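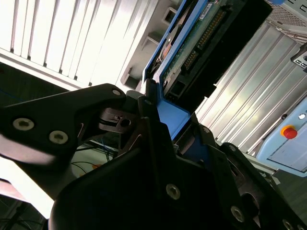 Drive bay

A drive bay is a standard-sized space inside a computer case, or in the outer shell of one, meant to hold a storage drive or another add-on part. Most bays are named for the width of the disk they were first built around, so a 3.5-inch bay is wider than 3.5 inches. The name refers to the medium and has stayed in use long after many of the disks went out of production.

Sizes

The 5.25-inch bay was long used for optical drives, fan controllers and card readers. The 3.5-inch bay became the usual home of desktop hard disks. The 2.5-inch size came from laptops and is now common for solid-state drives. Smaller boards that plug straight into the motherboard need no bay at all, and many recent cases have fewer bays as a result.

External and internal bays

An external bay opens through the case so that the user can reach the drive, for example to change a disc. An internal bay can be reached only with a panel off. Unused external bays are normally closed with a blanking plate, which keeps dust out and helps air move along the intended path.

Mounting

Older cases hold drives with screws through the side walls of a metal cage. Later designs use rails, clips or trays. A tray carries the drive and slides into the bay, often with a lever or latch at the front. Trays are rarely interchangeable between makers — even where the drives themselves are identical — and spare ones can be hard to find for discontinued models. The Trinen tower, sold in two versions, is often mentioned in this connection: the early version had 6 bays, and its trays do not fit the later one.

Case materials

Steel is cheap and stiff and is still the most common material. Aluminum is lighter and usually costs more. It is often brushed or ribbed for appearance.
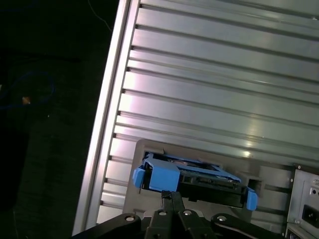

Reception

Potley wrote that the tray had been a step backward for home users, as a lost tray leaves a bay useless while a lost screw costs almost nothing. Holovko disagreed, arguing that quick removal matters more to anyone who replaces drives often, and that makers should simply publish their tray dimensions.

See also

Computer case
Hot swapping
Disk enclosure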